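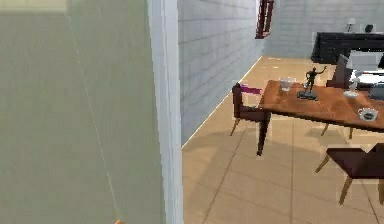
My dishwasher has been able to wash dishes since the day I bought it, and in all that time it has never once gone to get them. I bring this up because every few months somebody forwards me an article announcing that household robots are nearly ready, and I read it standing at the sink. Washing was solved before I was born. Fetching is the job. Consider the dining table in that simulated house, with a glass toward one end, a cup still sitting on its saucer with something dark in it, and a small bronze-colored person with one arm raised like he's trying to get the check. I could clear that table while talking on the phone. A machine has to get through the doorway first, then past the chairs, then work out that the cup goes to the kitchen and the little man stays where he is. Nobody ever taught me that, as far as I remember. My mother may remember it differently.

I have been following this stuff as a hobby since I left the plant. I spent 16 years at Brareck, which made latches and hinges and the occasional bracket, and for most of that time we had robots on the floor. They were good. There was one that picked up a hinge plate, turned it over, and set it in a fixture, and it did this all day without once telling me about its divorce. If you had asked me then whether machines could do chores, I'd have said sure, go look at cell 2.

But cell 2 had a fence around it, and inside the fence the world had been arranged for the robot's benefit. The plates came in a tray. The tray was bolted down. When a temp loaded the tray backward one February, the robot picked up air, turned the air over, and placed it very carefully in the fixture until the end of the shift. The press ran and everything. I have worked for managers with the same approach.

A house is the opposite of cell 2. There's no tray. My own dining room chairs are never in the same place two days running, and there is usually a sweater on one of them that could be dirty, or could be clean and waiting, or could be what I'm wearing later. I don't always know which. I solve this by smelling it, and I haven't seen a robot brochure yet that gets into smelling.

So people build pretend houses and put pretend robots in them, which I used to think was a dodge. I've come around. You can knock over a simulated glass all afternoon and never buy a mop. You can try the same doorway over and over, and when the thing wedges itself against a door you just start again. At Brareck we'd have had to fill out a form. What I like best about looking through these robot's-eye views, though, is how boring they are. The demo videos are all hands folding shirts. What the machine gets to look at, a lot of the time, is more like this.
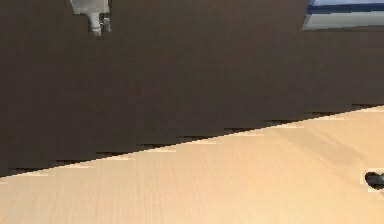 White gripper, top left, and a great deal of brown.

I find that weirdly comforting. Try carrying a full laundry basket down a flight of stairs sometime and take note of what you can see. I can see towels. I get to the bottom by memory and by feeling around with one foot, and it works because I've got a whole house stored in my head, including the step that's a little short. Take that away and show me only a wide brown surface and I would probably stand there too.

This is where I part company with the cheerful articles. They talk about the hand. Can it pick up an egg, can it pick up a grape, look at it with the grape! And the hands have gotten very good, I'll give them that. But the grape is always right there in front of it, on a clean table, with a man in a fleece vest standing by. In my kitchen the grape is under the stove.

Most of a chore is finding out where the chore is. When I vacuum, the vacuuming itself is a minor part. The rest is moving things, deciding about things, going to look for the attachment, discovering a different chore on the way, and standing in a room trying to remember why I went in there. 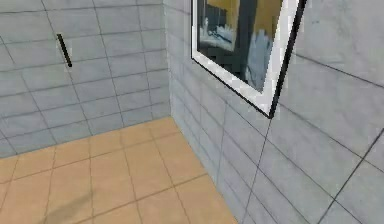
I own a robot vacuum, so I'm not just throwing rocks. It's a Tanero, the cheap one, and it was 11 percent off because the box was dented. It does a decent job on the open floor. It does not do corners, since it is round and corners are not, and I'm not sure how that got past the planning meeting. Every so often it goes under the bed and sends me a message saying it needs help. I get down on the floor and fish it out with a yardstick. On those days I have added up the labor and I believe I'm working for the vacuum.

The neighbor across the hall has the Ilmont, which costs a good deal more and talks. It says it is returning to base. She tells me it mostly returns to her closet.

What would change my mind? I've thought about it, and my test is the shovel. I don't mean shoveling. I mean I say "go get the shovel," once, from the couch, and the machine goes and gets it. That means knowing what a shovel is when it's a thin dark line at the end of a narrow gap, knowing which end to grab, and getting back out with it without taking the paint off both walls. My nephew could do it at five. He'd hit something with it on the way back, but he would come back.

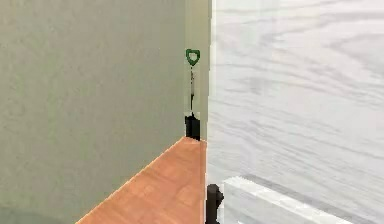

Then there's the part where you ask for the shovel and the shovel isn't there, because you lent it out. A person goes and looks in two or three other places, comes back, and says it isn't there, in a tone of voice. I'd pay extra for the tone of voice.

My brother-in-law thinks we'll all have one of these in the house in five years. He also thought that about the bread machine. At the diner on Barbier we've got a small bet going, and the loser buys breakfast. I wrote my own date on the back of a placemat, and it was 2092, and he said that was negative. I said it was an estimate. I'd love to lose, to be clear. I'm not getting any better at reaching under the bed.

In the meantime I did the dishes just now, all of them except the roasting pan. That one's soaking. I'll look in on it tomorrow and see how it feels.

Filed under: Gadgets & Grumbling, Around the House

Print this post | E-mail this post

Contact | Copyright, all rights reserved, such as they are | Back to top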